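## 3. Planning the Purchase of a Two-Arm Station

Please read this section before you send any order form. It covers the items which must be in the budget for one station with two arms. Installation and first start are in section 4.

1. Write down the objects that the station will handle in the first month. Choose real ones, with their handles and rims. A cup with a wide loop handle needs more free space at the side than a plain cup, and the finger pads must reach the wall below the handle.
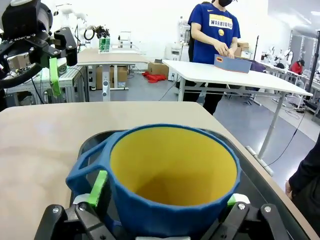
**Nusa Equipment Planning Team, Handling Cells**

2. Choose the gripper for each arm. Both arms of one station should have the same gripper model, so that one set of spare pads is enough. The finger pads are a wearing part. Order 13 spare pairs per station for the first year.

 **Note:** Zondex sells the pads only in closed packs. Ask for the pack size before you fill in the quantity.

3. Measure the room. Include the tabletop, the space in which both arms move, and a free place for the person who stands at the other side of the table and sets out the objects. If there are other workstations behind, leave a passage also for them.

4. Fill in the cost sheet. Our last sheet for the small items of one station (trays, cups, pads, cables, storage boxes) came to $2,443. The arms and the tabletop are on a separate sheet, from Pîrvu. Please do not add the two sheets together, the approval goes by different persons.

 **Caution:** Delivery and unpacking are not included in the Pîrvu price. If you forget this line, the order will be stopped and must be approved again.

5. Plan the hours of the operator. For a new task we calculate 17 hours for set-up and practice. In this time the operator decides with which cup and which tray the task starts, and shows the positions by hand. Use the same trays for practice and for the later work. A tray of different height changes the grip height too. 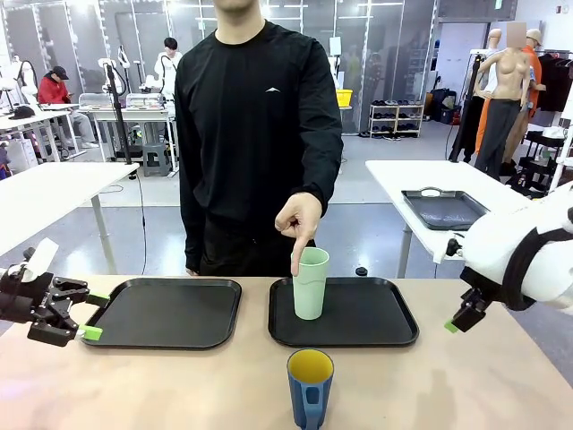 6. Order the trays and cups in one delivery. Cups in two colors are easier to name in the task sheet ("blue cup", "green cup") than two cups of the same color. Take at least one spare of each.

7. Send both sheets to the Waluleo project mailbox before Thursday noon. Sheets which arrive later are read in the next week. The offer from the supplier stays valid for 31 days, so please check the date on it first.

 **Note:** Used grippers can be ordered, but only for practice stations. Write "used" in the column "Condition".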